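Section 4. Table Set-Up and Clearing

4.1 Purpose of this section

This section explains how to prepare the Jornix work table for use, how to keep small items in order on it, and how to clear it at the end of a session. It applies to tables fitted with the standard felt mat and placed inside a Vaughan folding partition. For tables without a mat, refer to Section 6.

Read the whole section before you begin. Persons who already know the earlier Pandex table should note that the order of steps 3 through 6 has changed.

4.2 Before you begin

Make sure the following are at hand:

Felt mat, rolled, with its storage strap
Dry lint brush
One small lidded box
One waste bag and one recycling bag
Cleaning cloth, slightly damp

Caution: Do not place the mat on a wet table. Moisture trapped under the felt can mark the tabletop and loosen the backing.

4.3 Placing the partition

1. Set the folded partition upright behind the table and release the catch at floor level.

2. Draw the panels out slowly, holding the partition by one of its frame strips. Do not pull on the pleated panels themselves.

3. Bring the partition around the back and one side of the table. Leave a gap of 2 inches between the panels and the table edge so that the mat can be lifted without rubbing.

4. Close the catch. Check that the partition stands without leaning on the table.

Note: The partition may be left open between sessions. If the room is needed for another purpose, fold it and return it to the wall bracket.

4.4 Laying the mat

5. Unroll the mat with the felt side up. If the ends curl, turn the mat over, leave it flat for 40 minutes, and turn it back.

6. Smooth the mat from the center toward the corners with the palm of the hand. Do not stretch it.

7. Brush the felt in one direction only. Remove crumbs and threads before any items are set down.

Caution: Never use a hot iron on the mat. The backing softens under heat and will stick to the table.

4.5 Sorting and clearing small items

During a session, small items of different kinds tend to collect on the mat. Food packaging, toys, and household articles should be separated before the mat is brushed. A table in this condition is ready for step 8, with the lid of the storage box already open and the box empty.

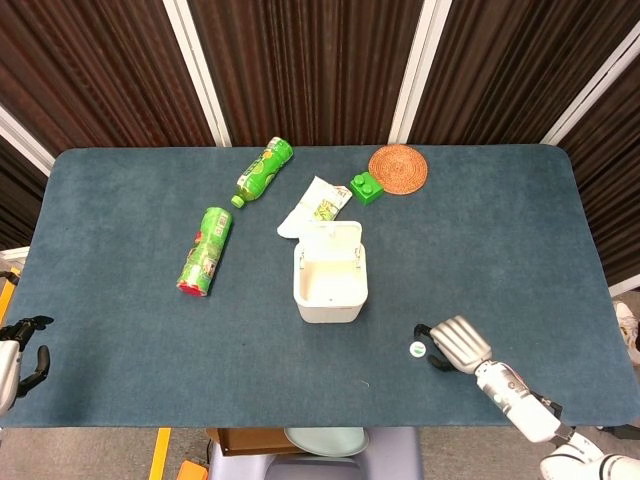
Iteo's reply to the first printing of this guide was that bottle caps should go into the box at once, before anything else is touched, as they roll under the partition and are then found only when the room is swept. The order of the steps below has been revised to follow that advice.

8. Pick up loose bottle caps first. Place them in the storage box until the matching bottles have been dealt with.

9. Pick up drink bottles. Check that each bottle is closed before lifting it over the felt. Empty bottles go in the recycling bag with their caps on, where local rules allow. Bottles that still hold liquid are to be stood upright on a side surface.

10. Pick up snack cans. Keep the end cap pressed down while moving the can, so that crumbs do not fall on the mat. A can that still holds food is returned to the kitchen shelf. An empty can is placed with the recycling or the waste, according to local rules.

11. Pick up paper wrappers. Fold each wrapper inward before lifting it, and put it in the waste bag.

12. Pick up toy building blocks. Wipe the studs with the cleaning cloth if they are sticky, let the block dry, and return it to the toy bin.

13. Pick up coasters. Woven coasters are to be shaken over the waste bag and stored flat. Do not soak them.

14. Remove the caps from the storage box and sort them with the bottles. Wipe the inside of the box, including the shallow rims where dust gathers, and leave the lid open until the box is dry.

Note: The storage box is intended for small, dry articles only. Do not use it for food, liquids, or medicines.

Caution: Bottle caps and other small parts are a choking hazard. Do not leave them on the table where young children can reach them.

4.6 Cleaning the felt

15. Brush the felt again, working from the far edge toward the front of the table. Catch the crumbs in the waste bag.

16. For a fresh spill, press a dry cloth on the spot until no more liquid comes up. Do not rub.

17. For a dried stain, dab with the damp cloth and a small amount of mild soap. Allow the mat to dry completely — overnight if necessary — before it is rolled.

Stains that remain after two treatments should be left alone. Further wetting will cause the felt to pill. A replacement mat may be ordered under part number 345, and a replacement storage box under part number 117.

4.7 Storing the mat

18. Roll the mat from one short end with the felt side inward. Fasten the strap loosely.

19. Store the roll lying down, away from heaters and direct sunlight. Do not stand it on end, and do not place other articles on top of it.

20. Wipe the tabletop and dry it before the mat is laid again.

The pleats of the partition should be dusted once a month with the lint brush, from top to bottom. Frame strips may be wiped with the damp cloth. For damage to the catch or the floor guides, see Section 7, Repairs and Spare Parts.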